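Clearing a grip-force stop on a drawer or door pull

At Wasico the arm stopped 331 times in May with code 915, nearly always while opening or closing cabinet fronts. Code 915 means the finger pushed harder than its limit and the controller cut motion. The steps below get you back to a safe start.

1. Press the hold button before you go near the table. The stop cuts motion but leaves the joints powered, so a reset from the console can start it again.

2. Read the last force value on the log page and write it down. The limit is 2,000. Ok-hee Ha once found 3,120 in the log, and that finger had to be replaced.

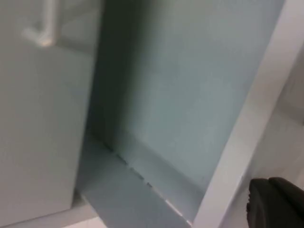 3. Switch to manual and back the finger away along the path it came in on. Do not swing the wrist sideways near a door edge or a side panel. Use the slowest jog speed.

4. Check the pull by hand. If it moves in its holes, tighten it before going on. 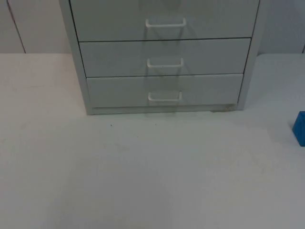
5. Compare the wrist and fixed camera views with the saved ones. If the cabinet has shifted - even a little - teach the approach point again. Most of our repeat stops came from skipping this.

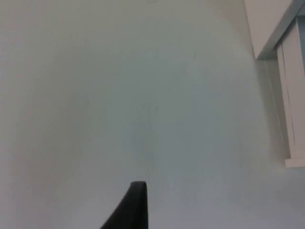 6. Jog to the clear position and zero the force sensor with the finger touching nothing. Zeroing it under load hides the next overload.

7. Run one cycle at low speed with a hand on the stop button. If 915 comes back, tag the arm out and call Yi-an Do.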